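首页 评测 开箱 方法与论文 旧文存档 关于本站
搜索本站内容 请输入关键词 搜索

评测：Endano 双臂模仿学习套件，外加它那套“犹豫加权”训练法

先交代立场。我对桌面双臂机器人的态度，跟对面包机差不多：买之前觉得人生会改变，三个月后它在柜子顶上，上面放着另一台买之前觉得人生会改变的东西。所以Rukar把Endano寄到我这里，说愿意借给我用到我烦为止，我回信说那大概用不了多久。结果从去年十月用到现在，箱子还没封回去，这一点算我输。

Endano卖的是两样东西。一样是硬件，两条手臂、腕部相机、一套遥操作手柄、一堆螺丝。另一样是方法，也就是Wumpini Antwi和Joris De Bruijn那篇技术报告里写的“犹豫加权”。硬件没什么好吹的，市面上同类的大同小异，装起来要一个下午和一定的语言修养。说明书第一版把左右臂的线序印反了，第二版改正过来，随箱附的仍然是第一版。

真正值得写的是方法。普通的行为克隆大家都熟：人操作，机器记，然后机器学着把人的每一个动作原样还回来，包括你停下来挠头的那两秒。行内一般把这些停顿当垃圾剪掉，数据干净，曲线好看，机器人学完之后信心十足地一头扎进桌子。Antwi和De Bruijn的想法是反过来：人为什么停？多半是到了难的地方。手柄速度掉下来、方向来回小幅摆动的那一段，恰好是线头要进夹爪、两只手要交接的那一段。于是他们不剪，给这些片段更高的采样权重，同时把完全静止的部分压缩掉，只留“慢而不停”的。说白了就是让机器多看几遍你心虚的时候。

我读完的第一反应是，这也能写一篇？第二反应是，为什么我没写。

报告里的主要任务是理细电线：从料盒里取一根，一只夹爪夹住，另一只来接，最后绕成小圈。选电线是有心机的。积木谁都会夹，积木不会在你夹的时候改主意。软线会，而且细线在腕部相机里常常只有几个像素宽，深度基本靠猜。他们一共采了1,221条示范，对照组用同样的数据做均匀采样，网络结构不动，训练步数也不动。这一点我很欣赏，近来不少方法论文的提升，细看是提升在显卡上。

结果呢，报告每组试了181次，加权的那组完整交接成功161次，均匀采样的明显低一截，失败大多集中在第二只夹爪合拢之前。作者没有把这写成革命，只写了“在交接阶段有帮助，在取线阶段看不出差别”。我在方法类的报告里很久没见过“看不出差别”这几个字了，差点想裱起来。

当然，报告里的成绩是他们的成绩，我家的桌子是我家的桌子。我按套件自带的流程重做了一遍，示范只采了50条。原因很朴素：遥操作夹细线是一件能让人重新审视职业选择的事。手柄的死区偏大，手指轻轻动，机器不动；手指再动一点，机器动了，动得还挺有主见。采到后半段我总算摸出门道，肘部要撑住桌沿，呼吸要匀，电话要静音。这些说明书都没写。

数据软件叫Verschueren，名字难拼，界面倒是清楚。每条示范下面有一条色带，颜色越深表示算法认为你越犹豫，回放的时候等于看着自己的心虚被逐秒标注。我有一条示范从头深到尾，软件给的建议是“考虑重录”，措辞算客气的。权重曲线可以手动改，不过我劝大家先别改。我改过一次，把交接段调得特别高，训出来的策略学会了在半空中举着线，晃，再晃，像在等人给它拍板。

这正是方法的软肋，报告里一笔带过，我替他们多说几句。犹豫有两种，一种是因为难，一种是因为操作的人手生，或者困。算法分不清。如果采数据的人一直在同一个不难的地方发愣，比如我每次都要想一下哪个键是松爪，那机器人也会在那里虔诚地愣一下。De Bruijn在附录里建议至少由两个人轮流采，用两人停顿重合的部分算权重。主意不错，前提是你得有第二个人愿意干这事。我问了一圈，目前没有。

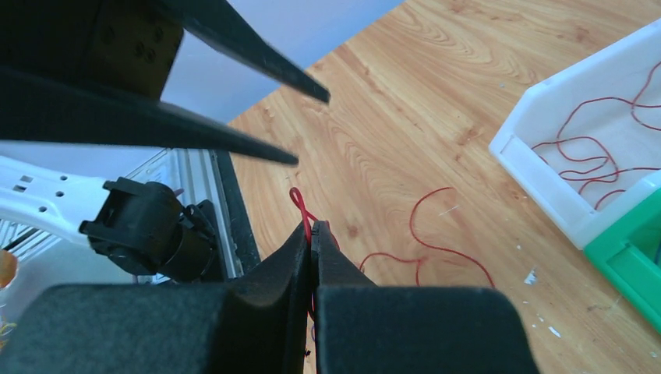 训练本身没什么可抱怨的。一张普通显卡挂一夜，早上起来看曲线，加权的那条前期反而更难看，因为它老在啃硬骨头，损失下得慢。头一次见到别急着停，我就停过，白等一夜。放着让它跑完，后面会追上来。

至于效果，我的小样本不配谈百分比，只说手感。均匀采样训出来的策略取线很爽快，合爪时机经常偏早，夹到空气以后毫无察觉，继续把空气认真地绕成圈。加权版本到了交接处会慢下来，微调一下角度再合。它也会失败，但失败得比较像个人，差一点点，而且看起来知道自己差了一点点。后半句是我的投射，审稿人可以划掉。

换线之后两边都退步。我换成更硬的一种线，加权版还剩几分样子，均匀版基本告辞。报告里没有换材料的实验，我觉得是个缺口，希望下一版补上。另外，光线也敏感，窗帘拉一半和全拉开是两台机器。

再说硬件里我想骂的两处。一是夹爪上的软垫，夹细线全靠它，可它是耗材，套件只给一副备用，再买要从Nurnley的仓库发，运费比垫子贵。二是腕部相机的支架，拧紧了挡线，拧松了点头，每次标定之后都要祈祷它别动。Rukar客服回复说新支架“已在规划中”，我把这句话放在跟面包机同一个柜子顶上。

跟谁比呢？如果你只想看机器人叠积木、端杯子，这套方法对你几乎没有意义，那些任务里没什么值得犹豫的，用便宜的单臂套件就好。如果你做的是线缆、布料、穿孔插接这类东西，犹豫加权值得先试，哪怕你不买Endano。权重那部分的代码是公开的，依赖很少，我把它搬到了自己一台旧手臂上，改的主要是手柄速度的单位。第一次忘了换算，程序判定我从头到尾都在犹豫，从某种角度看也没错。

打分的话，方法四星，扣掉的一星给分不清难和困。硬件三星，装配体验两星，说明书我建议当包装纸用。

补充一条，4月20日更新：Verschueren的新版本加了按操作员分别归一化的选项，慢性子和急性子终于可以一起采数据。我重训了一遍，松爪前那个莫名其妙的停顿短了些，还在。键位我倒是背下来了。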